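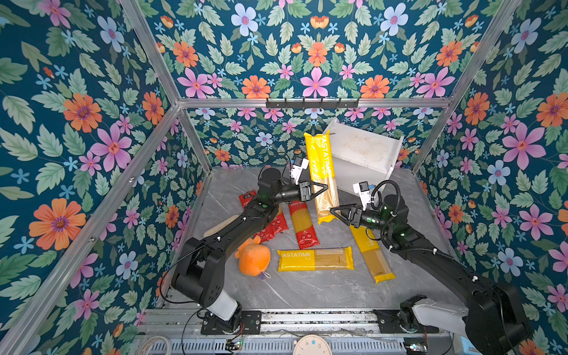 So I finally got to Jillov! It's two trains and a bus from where I'm staying, and the bus lets you off at a gas station with no sign for anything, but Miloslav Michalík had told me to walk toward the water tower and there it was, a long brick building with Drerketti on the door.

I went for the software, and the software is what I got. Miloslav works on perception and he talks fast. Their whole stack is called Skerow, and the piece he wanted to show me was the part that decides which arm goes for which package when both of them could reach it. They used to have a fixed rule (left half, left arm, done), and it fell apart any time something sat near the middle. Now the planner scores both options, checks the two paths against each other, and only then hands anything to the controllers. He pulled up a replay on the big monitor with the planned paths drawn as colored ribbons, and I could have watched that for an hour.

Spaghetti, by the way, is a mean test object. Two packages of the same brand lying close together look like one big yellow blob to the segmentation, and a clear window in the wrapper makes it worse, because the depth readings get patchy on shiny plastic. Their fix is to look again from the wrist camera before closing the gripper. That second look costs 135 milliseconds, and there was a pretty lively argument at lunch over whether it should run every time or only when the first guess is shaky. I'm on team every time. Miloslav is not.

The flowery wallpaper got a lot of love from me, I want some for my kitchen. It's also rough on the background subtraction, and they've thrown that method out completely.

After lunch (dumplings, very good) I got to play with Panicker, their log viewer. You scrub along a timeline and get camera views, joint positions and planner decisions all lined up, and you can tag a bad grasp with one key. They have over 1,000 tagged runs in there since March. I tagged three and got two of them wrong, so I was gently moved away from the keyboard.

One thing I'd gripe about is the calibration script. It's 39 steps, half of them are "press enter," and if you mess up near the end you start over. Miloslav says a rewrite is coming. I've heard that one before, at my own job, from me.

I missed the early bus back and spent the wait at the gas station writing most of this on my phone. He's promised to send me the config for the path checker, and I want to try it on our own two arms next week if I can get the simulator to build.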